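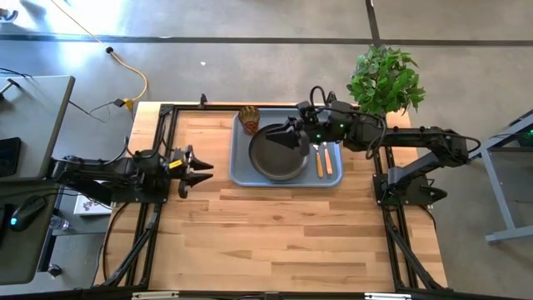 Butcher block in honey and tan, black aluminium frame round the outside.

April 27, 2026

Back to the Ustum showroom this morning, against my better judgement. I went in wanting one number, the price of a timber benchtop for a kitchen that is not large, and came out with a folder. The folder has a ribbon in it. I have never trusted a quote that came with a ribbon.

The quote is $4,000, before the sink cut-out, before delivery and before something called site readiness. I asked what site readiness was and was told it meant making sure the site was ready. I wrote that down in front of her and she didn't seem to mind.

I do like butcher block. I like that the strips don't match, a pale one next to a dark one and then a run of middling ones, and that it looks like it was a tree at some point. My grandmother's kitchen had a timber bench and she cut straight onto it for as long as I knew her. As far as I can remember she never oiled it with anything except whatever was left on the chopping knife. So when I am told that a timber bench needs sealing on the first day, again the second day, then weekly for a month, then monthly for life, I want to know who worked that out and whether they also sell the oil.

They do also sell the oil. It's called Ladanberg and it comes in a tin the size of a tuna tin for $223 the set, the set being the oil, a cloth and a second cloth. The leaflet says it "feeds" the timber. Timber is dead. You can coat it or soak it, you can keep the water out of it for a while, but you can't feed it, any more than you can feed a fence. I read the whole leaflet in the car park looking for a list of ingredients. There was a drawing of a leaf.

I went home via the hardware place and looked at the ordinary mineral oil, which was $13. I didn't buy that either, having no bench to put it on.

The other thing that bothers me is the word solid. Ustum says solid timber on the sign, on the folder and on the sample, and the sample is a lot of strips glued side by side. I don't object to glue. A single wide plank would cup like a saucer the first summer, and strips are probably the sensible way to do it. But say strips and glue, then. When I asked which glue, there was a long look at the computer and the answer was that it was food safe. I hadn't asked if I could eat it.

Then the range next door to it, the Udska, which looked exactly the same to me and cost more. The difference is that Udska is "hand selected". I asked how the other one was selected.

Spent the afternoon reading what people say about theirs after a few years, and it was not much help. Half of them love it and have never had a mark. The other half have a black ring by the tap and a grudge. I noticed that the happy ones had mostly owned it for a few months and the unhappy ones had a teenager. One woman in Guo said hers had lasted 8 years with no oil at all, which I wanted very badly to believe, so I've decided to treat it with suspicion. There was a long argument underneath about whether you should wipe with vinegar. Both sides said they had it from a cabinetmaker.

What I keep coming back to is that the laminate we've got is fine. It's ugly, it has a burn the shape of Tasmania next to the stove, and the edge is lifting where the kettle steams on it. But I've never once had to think about it, and I'd be paying a lot of money for something I'd have to think about every month. I put a tea towel over the burn tonight to see if that helped. It helped a fair bit.

The quote is held until July. I asked what happens in July and she said the price of timber was going up. It has been going up in every shop I've stood in since I was twenty - you'd think it would have arrived by now.

Measured the bench again after tea and got a different answer from last week, longer by the width of my thumb. Either the tape is wrong or the wall is. Will do it again with the metal ruler before I ring anyone. Also need to ring about the gutter, and we're out of dishwasher salt.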